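Skendudar publishes results of its gripper comparison for soft fruit and small goods

Bekholm, July. The automation company Skendudar has finished a comparison of three grippers for two-arm handling cells. The trials were carried out at the company's test hall in Bekholm and they form the base for the choice of standard tool in the Orville cell, which will be offered to packing houses and kitchens from next season.

The question behind the work came from customers. Many of them handle fruit in small amounts, where a large sorting line does not pay. They asked if one cell can pick up a berry, then a piece of larger fruit, and do so without a change of tool. Skendudar could not give a clear answer from the data sheets of the suppliers, and therefore decided to make its own measurements.

All 3 grippers were mounted on the same pair of arms and were driven by the same controller, so that the differences in the results should come from the tool. In total 792 picks were recorded. The objects were strawberries, apples and bananas, and they were presented on a cloth, on a plate and in a basket. After every pick of a soft fruit, the surface was inspected for marks by a person who did not know which gripper had been used.

"We have chosen objects that everybody knows from home, and it was a good decision," says Dolores Ostrowski, head of testing at Skendudar. "When a visitor sees a strawberry with a bruise, he understands the problem at once. With a foam cube we must always explain."

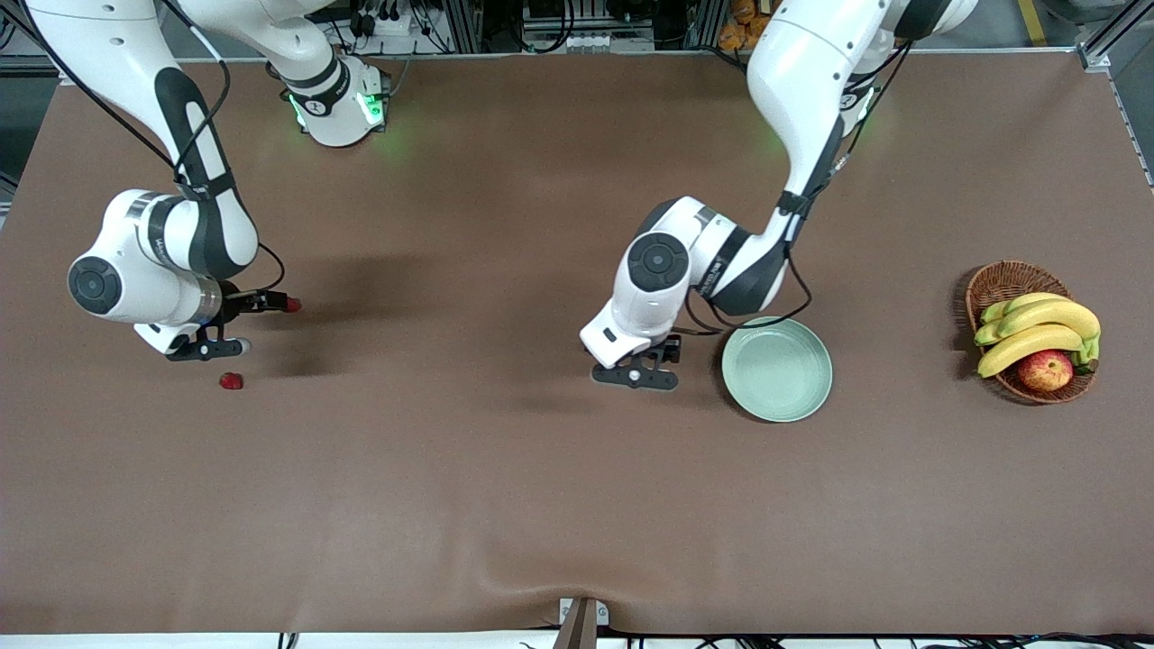 The parallel gripper with two fingers gave the best result on strawberries. It also needed the least space beside the object, and this is important when fruit lies close to the wall of a basket. A three-finger gripper held apples more firmly, but it was too wide for the basket in many positions. The third candidate, a suction tool, was fast on apples and weak on strawberries, where the seeds and the uneven skin let the air in.

The closing force had a bigger influence than the test team had expected. In the first week the same force was used for all fruit, and nearly 40 strawberries had to be thrown away. After this the controller was given a separate limit for each kind of object, and the trials were started again from the beginning. The picks from the first week are not part of the published numbers.

Some points remain open. Bananas in a bunch are still difficult for every tool in the test, as the bunch turns in the grip when it is lifted at one end. The cables on the outside of the arms also need a better guide before the cell can be delivered. Keisha Tran, project manager for Orville, expects that both subjects will be treated in the next round.

"A customer should know what the cell cannot do yet," says Keisha Tran. "We have written it in the report, also where it is not so nice for us."

The next round will take place at Tomoana, the partner site of Skendudar, with 410 picks planned for each gripper that is still in the comparison. The suction tool will not be continued.

The full report, with the force limits and the list of all test positions, can be requested free of charge from the Skendudar press office in Bekholm. Journalists who wish to visit the test hall are asked to contact the same office in advance.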